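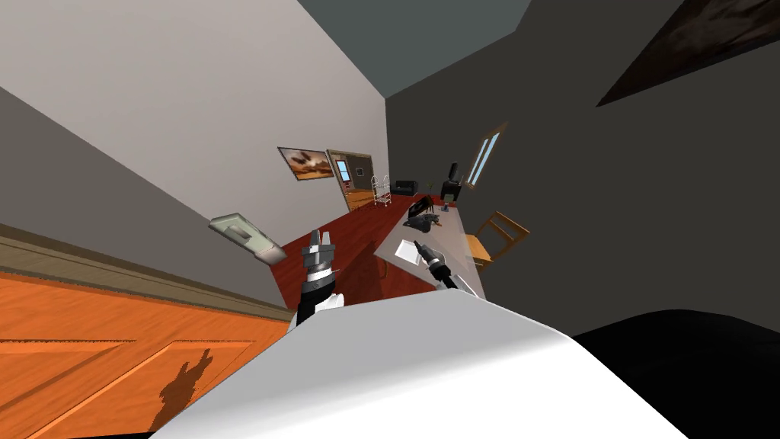

Altumlow District Council
Minutes of the extraordinary meeting, June 17, 2024

In the chair: Ka-ming Tang

1. Opening
The chair opened the meeting and stated that the quorum was reached. The minutes of the May meeting were approved with one correction: under item 4 the word "rejected" must read "postponed".

2. Recount in Vorkow ward
The returning officer presented the result of the recount. The Grurnitz list received 1,180 votes and the Yu list 33 votes fewer. In the first count 2 postal votes were put on the wrong pile. The distribution of seats stays the same.

The Yu group said that it accepts the figures but not the way the recount was announced. Its observers got the letter only on the evening before. The chair regretted this and asked the office to send such letters by e-mail also.

3. Petition on the polling station
A petition with 211 signatures asks that the polling station in Vorkow returns to the old school. A member of the Grurnitz group supported it – the present building has stairs at both entrances. Another member reminded the council that the school has no heating in winter.
Decision: the office will ask for an offer for a ramp. Carried, the Yu group abstaining.

4. Any other business
The key for the second ballot box is still missing. Whoever has it is kindly asked to return it to the office.

The meeting was closed at 20.45.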